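Flernora Shared Kitchens: Progress Report, Second Reporting Period

Home › Programs › Grant Reporting › Flernora

Prepared by Kerstin Westerberg, program coordinator, for the Fekete Fund

1. Scope of this report

This report covers the second period of the reusable tableware program at the two Flernora sites, Nelinstead and Ustmont. It follows the headings agreed in the grant letter: loan stock, washing, staffing, budget and plans for the next period. Matters closed in the first report are not repeated, except where a figure has since been corrected.

The program lends plastic plates, bowls and cups to community meals, school events and street parties that would otherwise buy disposables. Borrowers collect a packed crate, use the contents, scrape them and return them unwashed. Washing, inspection and repacking are done at the site that issued the crate.

2. Loan activity

The two sites together issued 407 crates during the period, against 238 in the first. Nelinstead accounts for most of the increase. Two housing associations there moved their regular lunches onto the program in May, and both now hold standing bookings. Ustmont grew more slowly, and its bookings remain concentrated on weekends.

The correction to the first report concerns Ustmont. Crates collected on one day and swapped for a different size before use had been entered as separate loans. The total given above for the first period is the corrected one. The booking form now carries an exchange field, and swaps no longer create a new loan record.

Average loan length has gone up slightly. Borrowers with standing bookings tend to keep a crate over the weekend and bring it back on the next collection day. This is permitted under the loan terms, but it reduces the number of crates on the shelf early in the week. Both sites have asked standing borrowers to return by Thursday where possible. Compliance is good at Nelinstead and mixed at Ustmont, where the loading door is shut for part of the afternoon and some borrowers find it locked.

3. Stock condition and sorting

Stock is inspected after each wash. Items are withdrawn for cracks, deep knife marks, warping or staining that does not lift after a second cycle. Most withdrawals in this period were for staining, with tomato-based dishes and turmeric the usual causes. Cracking was rare and was found mainly on cups from the oldest batch, which is being used up and will not be reordered.

Sorting continues to take longer than the original work plan allowed. The plan assumed that returned crates would come back in the same configuration in which they left. In practice, borrowers nest whatever fits, and bowls of different sizes come back inside one another with cups on top. Separating them is quick for one crate and slow for a full cart.

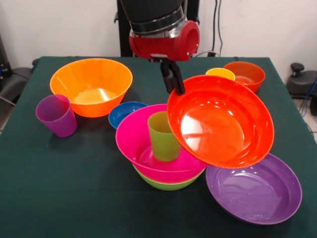
Several changes to the crate layout were tried to reduce this. Printed packing cards were placed inside the lid at Nelinstead, with an outline of each item in its position. Cardboard dividers were used at Ustmont. The dividers worked for a short time and then softened from food residue, so they have been dropped. The cards are laminated and have held up, and they will be introduced at Ustmont in the next period.

A fixed color for each item size was also considered. The supplier can provide this, but only on full-case orders, and existing stock would have to be run down first or moved to a separate line. The recommendation is to adopt fixed colors for new purchases only and to review the position at the end of the grant.

4. Washing and hygiene

Both dishwashers were in service throughout, apart from one interruption at Ustmont when the rinse pump failed. Crates were driven to Nelinstead for washing until the part was replaced. No bookings were canceled, although some were filled with smaller crates than requested.

Rinse temperatures are logged at the start of each shift. The Nelinstead log is complete. The Ustmont log has gaps on days when the shift began late and loading started before the reading was taken. The log sheet now hangs on the machine door instead of in the office, and the site lead signs it at the end of the week.

Drying is the weaker point. Plastic holds less heat than ceramic and comes out of the machine with water still on the surface, particularly in the foot rims of bowls. Racks at a steeper angle were bought for Nelinstead and have shortened the drying stage. Ustmont lacks the bench depth for the same racks, and a narrower model is on order.

5. Staffing and training

Each site has a lead and part-time wash staff. One post at Ustmont was vacant at the start of the period and has been filled. Training consists of a shadowed shift, a written checklist and a sign-off by the site lead. The checklist was revised to include lifting technique, following a back strain reported at Nelinstead. The person concerned has returned to normal duties. Full crates are now limited to 220 items, and carts are loaded no higher than the second shelf – a change that adds some trips but was accepted by both teams.

6. Budget

Spending is within the approved total. Three lines need comment.

Detergent and rinse aid: over budget, in line with the higher number of loans. The overspend is covered by the transport line.

Transport: under budget. Most new borrowers collect their own crates, and the van is used mainly for standing bookings.

Equipment: the pump replacement at Ustmont was not foreseen and was charged to contingency. The narrower racks are charged to equipment as planned.

We request permission to carry the remaining transport balance into the next period and to use part of it for the first fixed-color order. A revised budget sheet is attached.

7. Plans for the next period

Laminated packing cards will be issued with all Ustmont crates.

The new drying racks will be installed at Ustmont and drying times recorded for comparison with Nelinstead.

A key box will be fitted at the Ustmont loading door so that standing borrowers can return crates outside staffed hours. The landlord has agreed in principle – written consent is pending.

The borrower survey, postponed from this period, will be sent with booking confirmations. Draft questions are available to the Fund on request, and comments received before the form is finalized will be taken into account.

8. Attachments

Loan register summary, both sites. Rinse temperature logs. Revised budget sheet. Training checklist, current version.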